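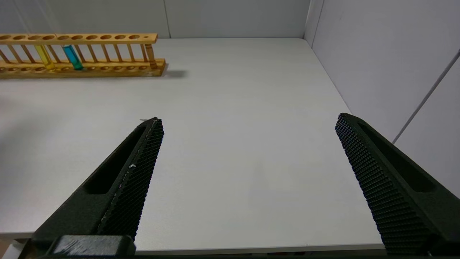
Wooden rack, left of the table, by the back wall. Attachment 1 of 2 on ticket 261.

Ticket 261: Small hole in wooden test tube rack
Opened by: Huệ Trương
Product: Dustside tube rack, wood
Status: Waiting on customer

Huệ Trương wrote:
Hello, and thank you in advance for reading all this, I do tend to go on! We bought one of your wooden racks in March for the prep table in our teaching room at Wotcombe, and I have to say everybody loves it. It's a handsome thing and so much nicer to look at than the wire ones we had before. My trouble is with the holes along the top bar. Near the right end there is one that's much smaller than its neighbors, and none of our regular tubes will go into it. I tried two different boxes of tubes in case it was us. I've also run a finger around the inside to feel for leftover wood or varnish, and it's quite smooth. Did we get one that was drilled wrong, or is it meant to be that way?

I've put two tubes in so you can see how the rest of it behaves.

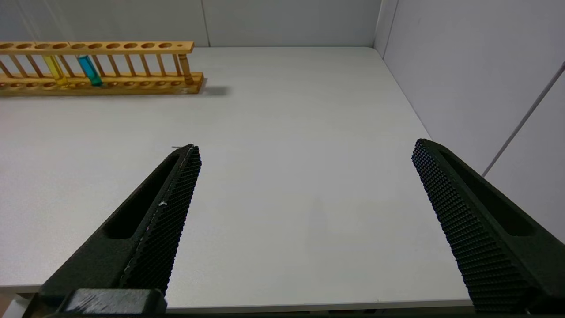 Yellow and blue tubes in place, small hole near the right end of the top bar. Attachment 2 of 2.

They stand in the rack without any fuss (a bit of a slant to my eye, but I can live with that). The liquid is only colored water, by the way, nothing to worry about if you want the rack sent back.

Thiện Nghiêm, Pronbridge support, wrote:
Hi Huệ, please never apologize for a long message, it saves me asking! I'm so glad the rack has been popular. I had a good look at both attachments and I can see the hole you mean. I don't want to guess, so I've sent the second one over to Đinh, the workshop that turns these for us, and asked whether any batch was drilled with a narrow hole on purpose, perhaps for a stirring rod or a thermometer.

While we wait, could you do two little things for me?

Turn the rack over and see if there's a number stamped under the base. Batch 119 is the one I'm curious about.

Measure across the small hole and one of the regular ones with a ruler, in millimeters if you have them.

Please don't drill it wider just yet, tempting as it is, as the exchange desk can't take back a rack that's been altered. Carry on using the other holes as usual.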